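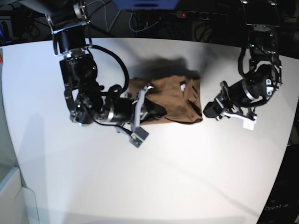
Two arms and a brown cloth on the white table.

Social Science Methods Forum > Theory and Modeling > Coding turn-taking: is "repair" one category or two?

skeinreader
Thursday, October 7, 2021
I am recoding a set of 100 short conversations and have hit a problem with repair. The Borine scheme, which my department uses, puts all repair under one code (R) and adds a marker for who started it. The Skosden manual splits it at the top level: self-initiated and other-initiated are separate categories with separate subcodes. My two coders agree well on R and badly on the split. Is there a reason to prefer one scheme when the research question is about topic change and repair is only a control variable?

marginal_n
Use the single code. If repair is a control, you want it reliable, and you already know which version is reliable. The split adds noise to a variable you do not plan to interpret.

tacit47
I disagree with the above. The two kinds of repair sit in different places relative to topic change. A speaker who corrects a word mid-turn usually keeps the topic. A listener who asks "which one?" opens a side sequence, and topics often drift out of those. Collapse them and your control is confounded with your outcome.

marginal_n
"Often drift" is a claim that needs a source. I have seen it asserted in the Skosden manual without data.

tacit47
Chapter 6 has a table. The sample is small, I grant that.

skeinreader
I have the second printing and chapter 6 has no table. It goes straight from the definitions to the worked transcripts.

tacit47
Then it moved. Try chapter 9, or the appendix on side sequences. Mine is the first printing.

oldcarrel
Look at where the disagreements fall before choosing. In our project nearly all of them came from one configuration: the speaker pauses, the listener makes a small noise ("mm?"), and the speaker rephrases. One coder heard the noise as a prompt and the other heard it as plain listening feedback. We wrote a rule that a noise with rising pitch counts as other-initiated and a flat one does not. Agreement went up enough that we kept the split.

marginal_n
That rule makes pitch do all the work. Was pitch measured or judged by ear?

oldcarrel
By ear for the first pass, then checked in Plovo, which draws a contour under the transcript line. The ear was wrong more than I would like, mostly on very short tokens. Plovo also gives up on overlapping speech, so those cases stayed with the coders.

skeinreader
Useful. I pulled the disagreements last night and most do have a minimal token in them. The rest are cases where both parties start talking at once, and I doubt any rule settles those.

dovetail_q
For the simultaneous starts, the Phillips supplement to Borine has a third value, "joint." It was added in the July revision. Some people dislike it — it can turn into a dumping ground for anything hard — but with a written limit on what qualifies it works.

marginal_n
A third value on a control variable. My objection stands, only larger.

tacit47
Run the model both ways and report both. If the topic-change estimate does not move, the argument is over for this data set.

skeinreader
That is the plan for now. There are 1798 turns in the file, so recoding the minimal tokens is manageable. I will use oldcarrel's pitch rule, try "joint" on the simultaneous starts, and keep plain R as a parallel column.

oldcarrel
Have the coders do the minimal tokens without seeing their old codes. Ours remembered more of them than we expected.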